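Notebook, trial of the Tirnthorpe two-arm kit
August, started 9:40 in the morning

We have the kit on loan and must give an opinion before the loan ends. Amparo wants one page, with a clear yes or no on whether we should buy. I write here the long version, so that the page can be short.

Unpacking and mounting went well. The manual is good in the mechanical part and weak in the software part. Cherry Mae did the first start-up with me and we lost a lot of time because the license file must be copied to two folders, and the manual mentions only one. I wrote to the support at Tirnthorpe. The answer from Jhair Cusi came the same afternoon and was correct. I count this in their favor.

Calibration of both arms: 18 minutes by the built-in routine. The seller's sheet says 7. I repeated it after lunch and the time did not improve. Maybe the 7 is for one arm only, I must ask.

For the task we chose furniture handling. The reason is the Paucar inquiry, where the customer wants light chairs and small tables moved and turned for cleaning. Our old Flelus unit cannot do this at all, it has one arm and the reach is too short.

The contact with the chair is the point where I had most doubts before the trial. Molded plastic is smooth, the rim is narrow, and the seat bends a little under pressure, so the force reading is not easy to interpret. With the chair on its side the rim of the seat is the place we decided to approach first. The legs are an alternative, but then the chair can rotate around the leg and the second arm must stop it.

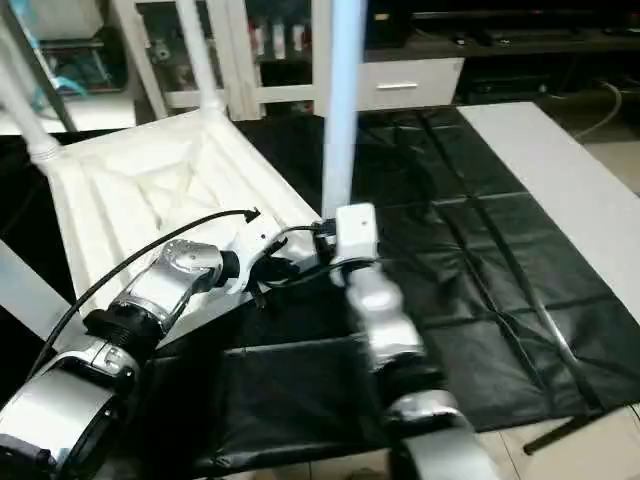 The force limit in the default profile is too careful for this. It stops at the first resistance and asks for confirmation on the tablet. Nhung found the setting under "contact behavior", third page, and we saved a second profile with the name chair_soft. Please do not overwrite it. If you need other values, make a copy.

Black plastic sheet on the floor: keep it for now. But the folds are a problem for the depth data, I see small false heights along the creases in the point cloud. Tomorrow I will try to flatten it better, or use the matte side if there is one.

Cable routing I do not like. The gripper cable on the left arm makes a high loop, and when the arm goes close to an object I always look at the cable and not at the task. Ukine sells a sleeve for this type of arm – Dae-han has the catalog. I would put it on the list together with the purchase, if we purchase.

Log files: run 709 is the one to keep from today. Run 700 has the wrong profile, do not use it for comparison. The numbers between are short tests of mine and can be deleted when the disk is full.

Opinion until now: the mechanics are solid, the support answers, the documentation needs work. I am not yet ready to say yes. Open points for me:

– calibration time, ask Jhair
– is the force profile kept after a software update?
– price of a spare gripper, and delivery time
– noise, Amparo asked about it and I forgot to measure

16:15. Nhung takes over the tablet for the evening. The password is on the inside of the manual cover. Please park both arms before switching off, the brake on the left one clicks loudly but according to the manual this is normal.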